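MEDIA RELEASE
April 25, 2026

Bostside issues Flurkedeck specification for tabletop layout in shared work rooms

Bostside has released Flurkedeck, a layout specification for tables, planters and small desk items in shared work rooms. The document covers table position, placement of potted plants, storage of pens and small tools, and clearance at the table edge. It applies to rooms with hard floors and movable furniture.

Flurkedeck replaces the interim notes circulated to room operators in December. The interim notes dealt only with desks fixed to a wall. The new text extends to free-standing tables that are approached from more than one side.

Tabletop items

Plants and loose items are to be grouped toward the far edge of the table, leaving the near edge clear for the person working. Small pots may stand directly on the surface or share a tray. Pens and markers are to be stored in the tray when not in use.

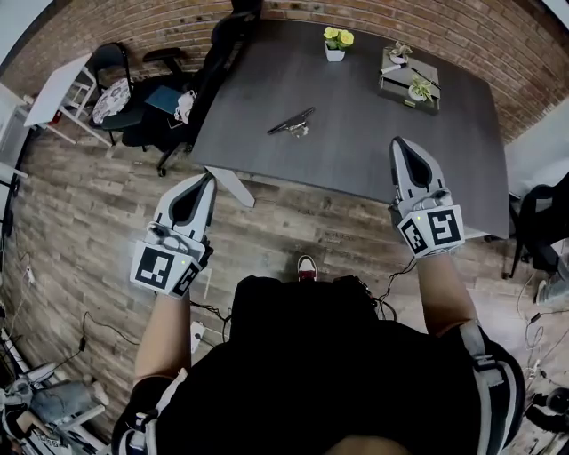 Potted plants and a dark tray on a dark grey rectangular table.

Square pots are preferred for items standing outside the tray, as their alignment with the table edge is easier to check. Flowering plants and succulents are treated the same way. Soil must not reach the rim of the pot, and watering is to be carried out at a sink.

Walls and overhead services

Many of the rooms covered by Flurkedeck are older spaces with masonry walls and exposed services. The specification does not require brick to be painted or lined.
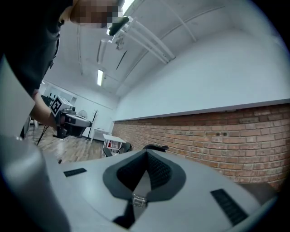

Where a ledge runs along the top of the brick, it is to be left free of stored items and included in the cleaning schedule. Pipes and conduits at ceiling level are recorded on the room plan, along with light fittings and any detectors. Tables are then positioned so that every fitting can be reached by ladder without moving more than one piece of furniture.

Side tables against a wall are to be kept parallel to it. Items stored beneath them must not project past the front legs. 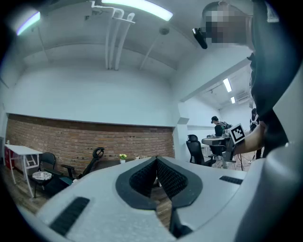
Floors and power

Power strips are permitted on timber floors where no wall outlet is within reach of the table. Cables are to be routed toward the back of the room and kept out of the main walkway. Screens on stands are placed clear of the table so that the stand can be moved independently. Mirrors may remain in place.

"The clause on power strips took the longest to draft," said Benvinda Pacheco, author of the specification. "Operators wanted a fixed distance from the table leg. We settled on a marked zone for each room, shown on the plan."

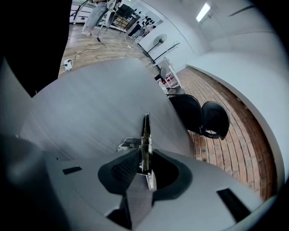

Does an existing room need new furniture to comply?
Existing tables may be kept, provided the near edge can be cleared and the position of each table is marked on the room plan.

Flurkedeck is available to room operators on request from Bostside, quoting document number 506.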